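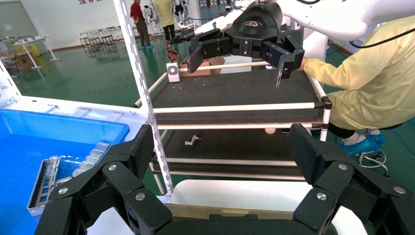
August 9, 2022
By Walid Yammine
3 min read

I've never skied in my life. I don't like heights, I hate being cold, and my usual evening viewing is a baking show with a blanket over my knees. So how did I end up watching six episodes of a documentary about a ski jumping club in one weekend?

It's called The Long Hill, it's on Feltus, and it follows one winter in Skakstead, a town of 3000 people with one grocery store and a jump you can see from everybody's kitchen. The crew moved there in January and came home with 700 hours of footage. I'd happily watch the rest of it!

What got me was how little of it is jumping. You get the van breaking down, the arguments over wax, the coach eating soup in total silence after a bad day. Episode three is mostly a teenager trying to tell her dad she wants to quit, and I had to pause it twice (once for tissues, once for more snacks). 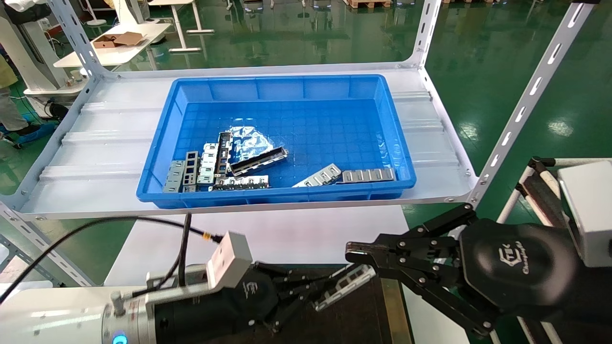 Metal connector parts in a blue tray.

I called the director, Hussam Geagea, expecting a big sports guy. He laughed at that. "I'd been to one competition before we started, and I left early," he told me. His last film was about a ferry crew, and he says he went looking for the same thing again – people who spend too much time together and can't get away.

I do have a complaint. The music is way too loud, especially in the finale, where I missed half of what the coach was saying and had to switch on the subtitles. And I could have used someone explaining the scoring before episode five.

Still, I've already talked my sister into it. She's two episodes in and keeps texting me about the soup.

Contact us | © 2022 Oratport Magazine | Back to top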